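Skendard: second-hand sportswear listings, cleaned up

README, last changed 2024-04-25

Skendard is a table of 152 listings for used team jerseys, copied by hand from the Horkaleck resale board and tidied so the columns line up. Dariusz Nowicki did the copying. I did the tidying and most of the complaining.

Read this before you draw a price chart from it.

What is in the table

- listing_id: our own number, has nothing to do with the board's
- sport: as the seller gave it
- size_claimed: what the seller typed
- size_tag: what the tag says, if the seller bothered to mention it
- condition: the seller's word, unchanged
- ask: asking price in dollars
- days_up: how long the listing stayed up, capped at 90

What I don't trust

The condition column. "Like new" means whatever the seller wants it to mean. We looked at grading the listings ourselves using the Drakance scale, and gave up after 16 of them, when Dariusz and I could not agree on what counts as light wear. Those grades are in a separate file. I would not use them.

The ask column is a wish. The board does not publish sale prices, so a listing that vanished may have sold, or the seller may have gotten bored. People keep telling me that a short days_up means a fair price. Maybe. I have not seen anything that shows it.

Sizes are worse than they look. Where size_claimed and size_tag disagree, we kept both. Please don't average them - someone did.

Photos

Seller photos are not included. Folded shirts hide the hem and the side seams, and the number on the front tells you very little about the state of the print.
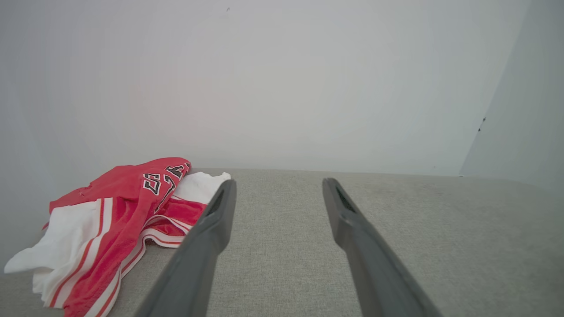 Red and white basketball jersey, bunched up, with large black numerals outlined in white.

Known problems

- 2 listings are probably the same shirt, posted twice. Both are still in.
- "Vintage" was dropped as a field. Sellers put it on everything.
- The next pass is planned for June, if the board still allows copying by then.

Related

Kaczmarczyk size chart notes
Drakance grading scale, short version
Horkaleck board: field names and what they mean
Skendard change log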